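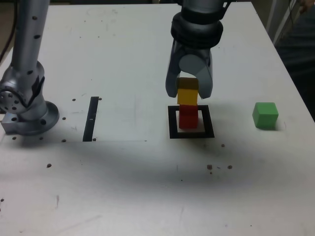
# Chapter 12: One Block on Top of Another

By now you have a table with an arm bolted to it, a gripper that opens and closes when you tell it to, and a stop button you can hit without looking. Good! This is the chapter where all of that starts earning its keep. You are going to pick up a block, carry it over to another block, and set it down on top so that it stays.

It sounds like a toddler's job, and it is one, and toddlers need the better part of a year to get good at it. Stacking asks for nearly everything you've built so far to work at the same time. The arm has to know where the table is. The gripper has to close evenly. Your program has to know when to let go. I have taught this chapter at the Sastby shared workshop many times, and I still stand up when somebody's first stack is coming down onto its mark.

## What you will do in this chapter

You'll start by marking the table and finding its height. Next comes the approach, where the open fingers come down on both sides of a block without touching it. After that you'll close, lift, carry and lower, and we'll spend a good while on letting go, where most stacks are lost. The last section brings in a second arm that shares the table with the first. If you are building with only one arm, you can skip that section and come back to it whenever you like.

You will need:

- the arm and gripper from Chapters 7 through 10, mounted and tested
- three wooden blocks of the same size, each a different color
- a black square marked on the tabletop, a little bigger than a block
- a steel ruler and a soft pencil
- the notebook you've been keeping (you *have* been keeping one?)

Painted children's blocks are perfect. Different colors help you far more than they help the arm at this stage: when your notes say "yellow over red," you'll know next week exactly which run you meant. Sand off any drips of paint on the faces. A bump you can barely feel with a fingertip is enough to tip a stack.

## The table is part of the machine

New builders fuss over the arm and forget the table. Please don't! Everything your program believes about height is measured from that surface, and if the surface moves, every number in your notebook moves with it.

Lean on each corner with your full weight. If anything rocks, fix it before going on. Then check the bolts under the arm's base, even if you checked them last week. Elis Rosser, who built along with an early draft of this chapter, chased a drifting arm through two evenings of code before she put a wrench on the base and got half a turn out of one bolt.

Scuffs and old holes are fine. A work table picks them up, and a table that has been used for three earlier projects often makes a better base than a fresh one, because you already know where it sags. Just keep your marked square clear of any hole. A block sitting over the edge of one may tilt by a hair, and a hair is plenty.

White tops are lovely to work on, but they throw light back up at you. If you plan to add a camera in the next chapter, look at the table from where that camera will sit, at the time of day you usually work. The shadow of the arm will sweep across the top as it moves. A soft shadow is easy to live with, and a hard one can look like an object to a simple program. I hang a bed sheet over the window.

## Finding zero

We will call the height of the tabletop *zero*. To find it, close the gripper and bring it down over the marked square at your slowest speed, stopping well above the surface. From there, step down in the smallest moves your controller allows. Slide a strip of ordinary paper under the fingertips between steps. When the paper drags but still pulls free, stop and write down the height the controller shows.

Now do the same thing at three other spots, spread as far apart as the arm can comfortably reach. The readings won't match. That's normal, and it's interesting: you are looking at the shape of your own table, plus whatever lean there is in the base. Write all four down. If they differ by more than a tenth of a block, go back to the bolts.

> **From the bench.** On the arm we call Uleo, the far corner read high for a month. Miklós Bíró found the cause with a flashlight: a curl of sawdust under the mounting plate.

## Coming down around a block

Set one block on open table, away from the square. Turn it so that two of its faces line up with the fingers. Open the gripper wide, move until it is right over the block, and lower it slowly.

What you want is equal space on both sides. Crouch until your eye is level with the tabletop and look at the gap between each finger and the face beside it. If one gap is smaller, nudge the arm sideways and look again. When the gaps match, close at low force and watch the block, keeping your own fingers well back. A block that slides before it is gripped is telling you which finger arrived first.

Repeat this 20 times before you lift anything. I mean it! Make a small tick in your notebook for each clean close and a cross for each slide. Rigoberto Grajales got 12 clean closes on his first set and all 20 on his third, and the only thing he changed in between was the side he crouched on. 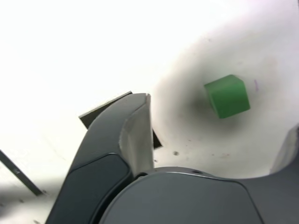 **Why open the gripper wide if the block is much narrower than the opening?**

The extra room covers small errors in where you think the block is. If the fingers are open only a little wider than the block, an arm that is slightly off will land a fingertip on the top face and push down on it. With a wide opening, the same error just means one finger touches first. Once blocks are standing close together you'll have to open less, so you'll need better aim by then.

## Letting go

Lifting is the easy part, and you can probably guess how to do it: straight up, slowly, until the bottom of the block is well clear of everything on the table. Carry it at that height. Come to a full stop over the lower block and wait for the arm to quit shaking.

Lower until the upper block is nearly touching the lower one, then take the last bit in tiny steps. Your target height is simply zero plus one block, measured at the bottom face of the block you are holding. Stop too high and it drops and bounces. Go too low and the arm presses down through both blocks, and when the fingers open, that stored push has to go somewhere.

Open the fingers slowly, only as far as they need to go to clear the faces. Then rise straight up. Any sideways motion before the fingertips are above the top block will take your stack with it.

### Try it: Exercise 12.1

Stack yellow on red inside the square, using the steps above. Run it 38 times over as many sessions as you please, without changing your program between runs, and record what happened each time. Note which way the top block fell when it fell. Keep the page open beside you, as Section 12.2 begins with those directions and what they say about your gripper.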